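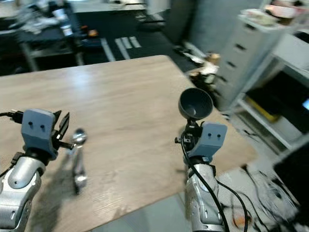 勺子、漏斗、杯子和桌子
Flarnwood 少年读物 · 家用器具栏目 · 编号 2845
文:Villads Laxdal
适合九岁以上读者。实验部分请和大人一起做。

一、什么叫器具

人用手拿、用手操作、帮助完成一件事情的东西,叫做器具。吃饭用的器具叫餐具,做饭用的器具叫炊具。漏斗可以装油,也可以装米,有时在厨房用,有时在车库用,所以很难把它只归到一类里。本文按形状和作用来讲,不按商店的货架来讲。

观察一件器具,可以依次问下面几个问题:它由哪几部分组成?每一部分叫什么名字?手放在哪里?东西(水、米、汤)放在哪里?东西从哪里进,从哪里出?把答案写下来,一件器具的说明书就差不多写好了。

二、勺子

勺子由两部分组成。前面凹下去的部分叫勺头,后面长的部分叫勺柄。勺头和勺柄连接的地方最窄,叫勺颈。便宜的薄勺子挖硬冰淇淋时会弯,弯的位置一般就在勺颈。那里最窄,力又集中在那里。

勺头为什么是凹的?平的铲子可以托住固体,例如煎蛋,但托不住水。水没有固定的形状,会向低处流。勺头四周高、中间低,水流到中间就停住了。勺头的边缘叫勺沿。倒满一勺水,慢慢低下头从侧面看,会看到水面比勺沿还高一点点,却没有流出来。水的表面像有一层很薄的、绷紧的膜,把水拉在一起。这种现象叫表面张力。再加一滴,或者手抖一下,水就会越过勺沿流走。

勺子的大小可以用容积表示。容积就是里面能装多少东西,单位常用毫升。厨房里的一把大量勺,容积可以是 30 毫升。如果要用它把 333 毫升的水从一个容器移到另一个容器,就要算一算:

333 ÷ 30 = 11.1

舀 11 勺还剩 3 毫升,所以要舀 12 次,最后一次勺子里只有很少的水。这是假设每次都舀得刚好满,并且一滴不洒。自己试的时候,次数通常会更多。

金属勺子传热快。把金属勺子放进热汤里,过一会儿勺柄也会变热。热从温度高的一端向温度低的一端传递,这叫热传导。木头传热慢,塑料传热也慢,所以炒菜用的铲子常常装一个木柄或者塑料柄。同样的道理,在 23 摄氏度的房间里,用手摸金属勺子,会觉得它比木桌凉。可是用温度计去量,放了很久的勺子和桌子温度是一样的,都是 23 摄氏度。手的温度比室温高,金属把手上的热带走得快,手就觉得凉。

三、勺子也是镜子

光滑的金属表面会反射光。勺子的内侧向里凹,叫凹面;背面向外凸,叫凸面。

把一把干净的金属勺子竖着拿在眼前,先看背面。里面的脸是正着的,很小,鼻子显得很大。再看内侧。离得稍远时,里面的脸是倒过来的,头朝下。把勺子慢慢靠近眼睛,到了非常近的地方,像会变得模糊,然后变成正的。勺子的凹面弯得厉害,这个变化的位置离勺子很近,所以很多人没有注意到。可以用手指尖代替脸来试,手指尖比较容易放到近的地方。

两把勺子放在一起时,它们各自反射头顶的灯。仔细找,每一个勺头上都有一个小亮点。移动自己的头,亮点也跟着移动。移动的是眼睛看到的反射位置,灯没有动。

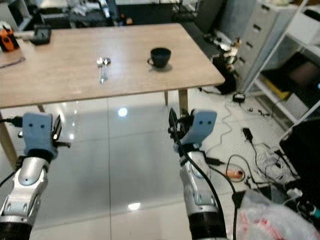 同样的反射在地板上也会发生。表面上了釉的白瓷砖很光滑,天花板上的圆灯照下来,砖面上就出现一个圆圆的亮斑。木地板如果没有上光,表面有很多看不见的小坑和小突起,光射到上面会向各个方向散开,就没有清楚的亮斑。前一种叫镜面反射,后一种叫漫反射。一般的桌面介于两者之间:能看到一片发白的亮光,看不清灯的形状。

四、杯子和杯碟

杯子的各部分叫杯口、杯身、杯底和杯把。杯把是一个弯曲的小环,固定在杯身一侧。杯里装热水时,杯身会变热,杯把离热水远,接触杯身的面积又小,所以手指可以捏住它。杯把小的杯子,只能伸进一两根手指,装得太满就不容易拿稳。

杯身中部鼓起的杯子和直筒形的杯子相比,如果高度一样、杯口一样,鼓起的杯子装得更多。杯口小一些,热水和空气接触的面积也小一些,凉得慢。做这种比较时,每次只能改变一个条件,其他条件都要一样,否则不知道是哪个条件起了作用。

杯子下面的小盘子叫杯碟。杯碟有以下用途:
接住从杯口流下来的水滴;
隔开热的杯底和桌面;
放勺子;
端的时候可以拿着杯碟走,手不碰杯子。

许多杯碟的中间有一圈浅浅的凹槽,大小和杯底相配。杯底落在凹槽里,就不容易滑。把一只杯子放到别的杯碟上,常常会晃,原因就是大小不配。杯碟的底面往往还有一圈突起,叫圈足。圈足让杯碟只有一圈和桌面接触,碟底就算有一点不平,也能放稳。

黑色的杯子和白色的杯子装水一样多。颜色不影响容积。但是黑杯子里装了黑咖啡,很难看出水面到了哪里;白杯子就容易看出来。茶杯的内壁有许多是白色或浅色的,可以看清茶的颜色。

五、漏斗

漏斗由两部分组成。上面是一个倒过来的圆锥,口很大,叫锥体。下面是一根细管,叫漏斗颈。漏斗本身没有底,水从上面进,从下面出,中间不停留。

它的作用是把一大股水变成一小股水。倒水时,水流的位置会左右摆动。瓶口如果很窄,水流摆动一点就会落到外面。漏斗的大口可以接住这些摆动的水,锥体的斜面再把水引到中间的细管里。锥体越宽,对倒水的人要求越低。

锥体的斜面不能太平。太平的话,水还能流,可是米粒、糖和面粉会停在斜面上。颗粒和斜面之间有摩擦力,斜面陡一些,颗粒才会滑下去。装粉末用的漏斗,颈也做得粗一些,否则粉末会在颈口互相挤住,形成一个小小的拱,上面的粉末就落不下来。这叫架桥。遇到架桥,轻轻敲一敲漏斗的外壁就行了,不要用嘴吹。

漏斗颈的粗细决定水流得多快。管口是圆的,直径变成原来的两倍,面积就变成原来的四倍。所以颈粗一点点,流量会大很多。有一个漏斗,从里面流过 333 毫升的水,用了 23 秒。用水量除以时间:

333 ÷ 23 ≈ 14.5

也就是平均每秒流过 14.5 毫升。这里说"平均",是因为漏斗里水多的时候流得快,水少的时候流得慢。水越深,对底部的压力越大。最后几毫升总是流得最慢。

漏斗为什么会"咕噜咕噜"响

空瓶子里有空气。水要进去,空气就要出来。漏斗颈如果把瓶口堵得很严,空气没有路可走,只能从漏斗颈里往上冒。水向下,气泡向上,两者轮流通过同一根管子,就发出咕噜声,水也一停一停地流。把漏斗稍微提起一点,让瓶口和漏斗之间留一条缝,空气就能从缝里出来,水会顺畅得多。有些漏斗颈的外侧有几条竖着的棱,作用就是留出这条缝。

漏斗用完以后要洗,洗完口朝下放在架子上,让里面的水流干。装过机油的漏斗不可以再装食物,洗过也不可以。家里应该准备两个,并且写上字。Clisell 牌的漏斗在柄上留了一小块粗糙的地方,专门写字用;没有这个位置的,可以贴一条胶布。

六、盘子、碗和玻璃杯

盘子浅,碗深。浅和深是比出来的,所以还有一种东西叫深盘,用来装带汤的菜。浅盘的优点是食物可以摊开,凉得快,也方便夹取。碗的优点是能装汤,端着走也不容易洒。

瓷碗是用黏土做的。黏土先做成碗的形状,晾干,再放进窑里用很高的温度烧。烧好以后土就变硬了,再也泡不软。瓷碗表面那层光亮的东西叫釉,是一层很薄的玻璃质。釉没有小孔,菜汤渗不进去,所以好洗。把碗翻过来看圈足,那里常常有一圈没有釉,摸起来有点粗。烧的时候碗要放在窑里的板上,如果那里也有釉,釉熔化以后会和板粘在一起。

玻璃杯是透明的,不用打开、不用倾斜,就能看到里面还有多少。看水位时,眼睛要和水面一样高。从上往下看,会读错。还可以看到,水面贴着玻璃的地方略微往上翘,中间低一些。用量杯量水时,应该读中间最低处的刻度。

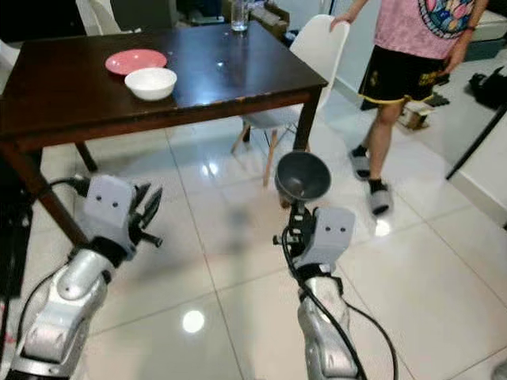

深棕色餐桌上的浅盘、白瓷碗和透明玻璃杯。玻璃杯里有少量液体。

碗和盘子放在一起时,如果碗有一部分压在盘沿上,碗底就是斜的。空碗问题不大,装了汤以后就容易倒。收拾桌子时应该把盘子放在最下面,碗放在盘子正中,玻璃杯单独拿。玻璃杯不要叠,两个杯子套在一起可能会卡住,硬拔会碎。

七、桌子

桌子由桌面和桌腿组成。连接桌面和桌腿的横木叫牙条或者望板,不是每张桌子都有。

木头桌面上的细线叫木纹。树每年长粗一圈,春天长的木头颜色浅,夏末长的木头颜色深,一浅一深就是一年。把树干顺着锯开,一圈一圈的年轮就变成了一条一条的线。锯的位置不同,线的样子也不同:有的直,有的弯成尖拱形。也有的桌面是印上去的木纹,每隔一段花纹就重复一次,用手指沿着线走,多找几处就能分辨。

桌子的边最容易坏。碰撞多半发生在边上,椅背、书包和吸尘器都会撞到它。边缘又窄,同样的力作用在很小的面积上,漆就一小片一小片地掉下来。深色的桌子掉了漆,露出浅色的地方,看得很清楚;浅色的桌子掉了漆,不一定能发现。小面积的掉漆可以用同色的修补笔涂一下,先擦干净灰,涂薄一点,等干了再涂第二次。

桌子为什么要四条腿?三条腿就能站住,并且三条腿的凳子放在不平的地上也不会晃,因为三个点总能落在同一个平面上。四条腿在不平的地上可能会晃。但是桌面多半是长方形,四个角下面各有一条腿,压哪一个角都不容易翻。如果只有三条腿,有一个角下面是空的,在那个角上用力按,桌子就有可能倒。四条腿的桌子晃,可以在短的那条腿下面垫一片硬纸。

椅子的腿有的是竖直的,有的向外斜着张开。斜着张开的腿,落地的四个点离得更远,围成的面积更大。人坐在上面向旁边歪一点,重心还在这块面积里面,椅子就不会倒。缺点是占地方,走路时脚容易踢到。

八、实验:测量一个漏斗的流量

材料:漏斗一个,窄口瓶一个,量杯一个,秒表一个,大盘子一个,水。

步骤:
1. 把瓶子放在大盘子中间。大盘子用来接洒出来的水。
2. 把漏斗插进瓶口,稍微提起一点,请另一个人扶住。
3. 用量杯量 333 毫升水。如果量杯的刻度没有这么细,量 300 毫升也可以,后面计算时用 300。
4. 用手指堵住漏斗颈是做不到的,它已经在瓶子里了。所以从开始倒水的时候按下秒表。
5. 倒水时让漏斗里的水保持在一半高。不要倒满。
6. 漏斗里看不到水时,再按一次秒表。
7. 用毫升数除以秒数,得到每秒多少毫升。
8. 同样的过程做三次,求平均数。

记录表:
第一次:____ 秒
第二次:____ 秒
第三次:____ 秒
平均:____ 秒
每秒流量:____ 毫升

换一换:把漏斗完全压紧在瓶口上,再做三次。比较两组时间,并且记下有没有听到咕噜声。

换一换:把水换成干的大米。大米不能用嘴吹,也不要用筷子捅,敲外壁。如果完全不往下走,说明这个漏斗的颈对大米来说太细了,把这个结果也写到记录表里。没有结果也是一种结果。

Musdale 小学的一个班做过压紧瓶口的那一组,六个小组里有五个听到了咕噜声。剩下的一组用的是外侧带棱的漏斗。

九、摆放和拿取的规则

勺子放在桌上,凹面朝上。
杯子放在离桌边至少一个手掌宽的地方。
杯把朝向使用的人的惯用手。惯用右手的人,杯把朝右;惯用左手的人,杯把朝左。
电线不要从杯子旁边绕过去。
工具和餐具分开放。刚用过工具的手,洗过以后再拿餐具。
端着碗走路时看前面,不要一直看碗。
东西打碎了,先站着不动,叫大人来。穿拖鞋也不要去踩碎片。

十、词语表

容积:容器里面能装多少。
勺颈:勺头和勺柄之间最窄的部分。
锥体:漏斗上面倒过来的圆锥部分。
圈足:碗、盘、碟底下的一圈突起。
釉:陶瓷表面的一层玻璃质。
表面张力:使水的表面尽量缩小的作用。
热传导:热沿着物体从热的地方传到冷的地方。
镜面反射:光在光滑表面上沿一个方向反射。
漫反射:光在粗糙表面上向各个方向反射。
架桥:颗粒在窄口处互相挤住,落不下来。
流量:单位时间里流过的量。

本栏目下一篇讲夹子、镊子和筷子,预计六月刊出。第三节关于凹面的说明已经改过一次,旧版写的是"像永远是倒的",有误。

最后修改:2013年4月1日,星期一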